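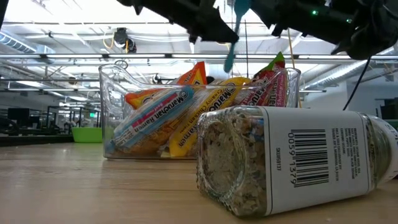 Four packets of instant ramen in a clear plastic bin.

Fergus Yule was a clerk in Gelstead when he joined the county militia. He was 60 miles from home when the supply wagons failed at Haslam, and the regiment lived on parched corn for most of October. His letters to his sister complain about the food more than the enemy. He was made quartermaster that winter, mainly because he could keep a ledger.

Ifigeneia Tzanetos, who edited the letters, found 2 of the ledgers in a courthouse basement. They list flour, salt pork and 100 pairs of shoes that never arrived. 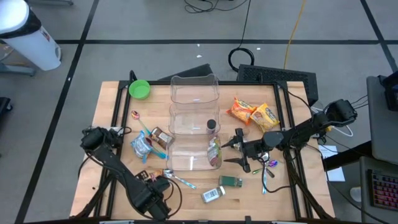 After the War

Yule went back to Gelstead and opened a dry goods store. He never applied for a pension. The store was sold after his death, and the letters went to his niece.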